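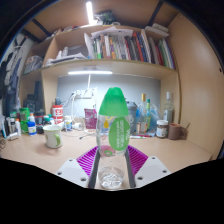 # Hand-held gripper, station 2 — inspection before use

Palus bench, Sat 17 January. Next full inspection due in February.

Mark each line OK, FIX or N/A. Comments go under the line they belong to.

**Fingers**

- [x] Ribs on both fingers free of splits — OK
- [x] Fingers return to shape after a squeeze — OK
 - Left one is a little slower than the right. Same as last check.
- [ ] Contact strips stuck down along full length — FIX
 - Right strip lifts at the tip. Pressed back for now. Replace with Clureo strip, 2 in the drawer.
- [x] Strips wiped with a damp cloth, no cleaner — OK

**Mounting plates**

- [x] All screws seated, left and right plate — OK
- [x] No cracks around the screw holes — OK
- [x] Plates sit level with each other — OK
 - Checked against the steel rule. Don't judge this through the camera, the lens bends everything near the rim.

**Camera**

- [x] Lens clean — OK
- [x] Both fingers in view, open and closed — OK
- [ ] Mount tight — FIX
 - Turned by hand. Needs thread lock, the Marinho kind, not the red one.

**Grip test**

- [x] Clear plastic bottle, upright, closed on the lower part — OK
- [x] Hold for a count of 4, no slip — OK
- [x] Release, bottle stays standing — OK
 - Keep using a see-through bottle for this. You can watch both strips meet the plastic.

**Work area**

- [x] Desk clear enough in front to set a bottle down — OK
- [ ] Glass and mugs out of reach of the gripper — FIX
 - Move them to the far end before the next session.
- [x] Cables not crossing the hand path — OK
- [x] Light under the shelf working — OK

**Log**

Cycle counter reads 156 since the fingers were changed. Zarusero sheet says swap at 1000, so there is plenty left. Three lines marked FIX. Mount first — the strip can wait until the new one is cut to length.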